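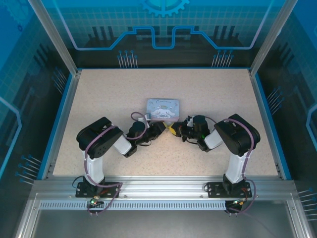 Music FAQ | Vinyl & Reissues

October 2025
By Ustyna Onyshchenko

Search the site Enter keywords

When does the Nghiêm reissue ship?
Orders go out in April from our Griltcombe store.

How many copies were pressed?
There are 2,000, on black vinyl only.

Is it the original mix?
Yes. Horacio Retamal remastered all eight tracks from the first tapes — the running order is unchanged.

Who plays organ on side two?
Kha Tạ. The old sleeve left the credit off.

Can I return an opened record?
Only if it is warped or skips. Write to us within 31 days.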